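Cuisine et nature > Les fruits > Les agrumes

La mandarine, un petit fruit à quartiers

Par Sérgio Calado, novembre

La mandarine est un agrume, comme le citron, l'orange et le pamplemousse. Elle est plus petite que l'orange et un peu aplatie.

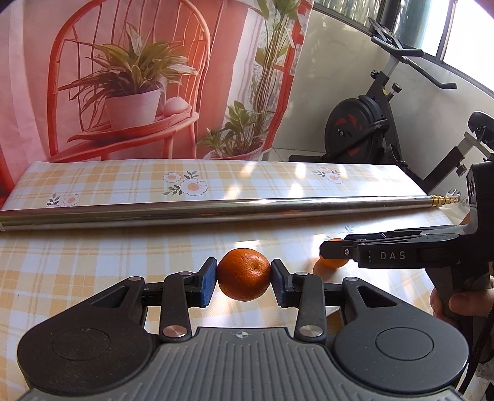 Sa peau s'appelle l'écorce. Elle est orange quand le fruit est mûr, et si tu l'observes de près, tu y vois plein de petits creux. Chaque creux marque la place d'une poche minuscule remplie d'huile. C'est cette huile qui sent fort quand on épluche le fruit. Elle pique les yeux, alors ne te frotte pas le visage avant de t'être lavé les mains.

En haut, il y a une petite marque ronde. C'est là que le fruit était accroché à l'arbre par sa queue. Tant qu'il grossit, l'eau et le sucre passent par cet endroit.

Sous l'écorce

Quand on enlève l'écorce, on trouve des fils blancs et une peau blanche assez molle. On peut les manger, même s'ils n'ont pas beaucoup de goût. Ensuite viennent les quartiers. Chacun est enveloppé dans une peau très fine. Ouvre un quartier avec les ongles : l'intérieur est fait de petits sacs allongés, serrés les uns contre les autres et pleins de jus.

Mandarine ou clémentine ?

La mandarine a souvent des pépins. La clémentine n'en a presque jamais. Elle vient d'un croisement entre un mandarinier et un oranger. Au marché, les gens mélangent souvent les deux noms.

Une expérience à faire chez toi

Il te faut 2 mandarines et un grand saladier d'eau. Épluche un des fruits et laisse l'autre entier. Pose-les dans l'eau. Le fruit entier flotte, car son écorce contient de l'air, un peu comme une bouée. Celui qui est épluché coule le plus souvent. S'il flotte encore, c'est qu'il reste de l'air entre les quartiers. Attends 20 secondes et regarde s'il descend.

Tu peux garder les épluchures. Mets-les à sécher sur une assiette, près d'une fenêtre, et retourne-les de temps en temps. Elles deviennent dures et sentent encore bon.

À lire aussi
Pourquoi le citron est-il acide ?
Le pépin, une graine qui attend
Comment pousse un oranger
Les mots du verger, par Dede Appiah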